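Going back to paper for the household accounts

April 17, 2020

I stopped using a budgeting app in December and went back to a ruled notebook. A few people asked how it was going after I mentioned it in an earlier post, so I am writing down what I do and what I would change.

The app was called Tevo. I used it for a little over two years. It connected to my bank, pulled in every charge and sorted them into categories. It did this well enough most of the time, though it always put the hardware store under dining. I fixed that by hand every month and every month it went back.

What made me quit was a small thing. I was at the kitchen table trying to work out whether we could replace the water heater, and I opened the app and could not have told you what we spent on groceries without looking. I had two years of charts and I did not know the number. I used to know it. When I kept the accounts on paper in my first apartment, I could recite the rent, the phone bill and what was left over.

So I bought a notebook. It is made by a company called Memus and it has a green cover and numbered pages. I picked it mostly for the numbered pages. The paper is thin and some pens show through on the other side. Pencil is fine.

Each month gets two facing pages. On the left I write what came in and the bills that do not change: mortgage, insurance, internet, the car payment. On the right I write everything else, one line per purchase, with the day, the place and the amount. I do not use categories except for one mark. Anything for the house gets an H in the margin. Everything else I can tell by reading the name of the store.

I keep receipts in an envelope clipped inside the back cover and enter them every second or third evening. If I leave it a week I start losing things, and then the total will not match the bank and I have to go looking. The longest I have spent looking was most of an evening, and it was for a parking charge.
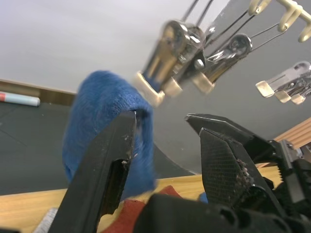
At the end of the month I add up the right-hand page twice, once going down and once going up. If the two totals agree I write the figure in ink and circle it. I use a desk calculator for this. I tried it in my head in January and got three different answers, so that was the end of that.

The first full month was a surprise. Our right-hand page came to far more than I had guessed, and the difference was almost all small purchases. There was one line after another under 10 dollars. The app had shown me the same purchases, I assume, but it had shown them as a slice of a circle. Writing each one out by hand is tedious, and I think the tedium is why it works for me. By the middle of February I was skipping some of those purchases because I did not feel like writing them down later.

The water heater did get replaced, in March. The quote was 691 dollars for the unit, with the labor on top. We had it in savings, and I knew we had it. I paid and wrote it in with an H next to it. It takes up one line like everything else, but it looks very large there.

Since the middle of March the pages have changed a lot, as I am sure everyone's have. There are almost no gas purchases. There are fewer grocery lines but each one is much bigger. I used to go to the Sulemana market on the corner three or four times a week for a few things at a time, and now I go once and fill the cart. The page for this month is half empty. I find it odd to look at, and I expect I will find it odder in a few years. I never once thought of keeping the app's charts to look back on.

There are things the notebook does badly. It cannot tell me what I spent on car repairs last year unless I sit down and read the whole thing. It does not remind me when a bill is due, so I still have that on the wall calendar. And it only works because one person in our house does it. We tried sharing the job for two weeks and ended up with several purchases entered twice and one not at all.

It also does not deal well with the yearly bills. Property tax landed on one month and made the whole page useless for comparison. What I do now is keep a separate page at the very back for those. I added up all the yearly bills, which came to around 3000 dollars, divided by 12, and I move that amount into a second savings account on the first of each month. When a yearly bill comes, it gets paid from there and written on the back page only.

Someone told me to try Uramik, which prints a ledger with the columns already laid out for this. I looked at it. It costs more and has a section for goals, and I would leave that section blank. I may try it when the green one is full. At two pages a month that will be a while — there are plenty left.

If you want to start, start on the first of a month, and use a pencil for the first one. My January pages are so full of crossed-out lines that I copied them over. Next month I am going to try adding a column for cash, which I have been writing in the margin, and the margin is already taken up with the H marks.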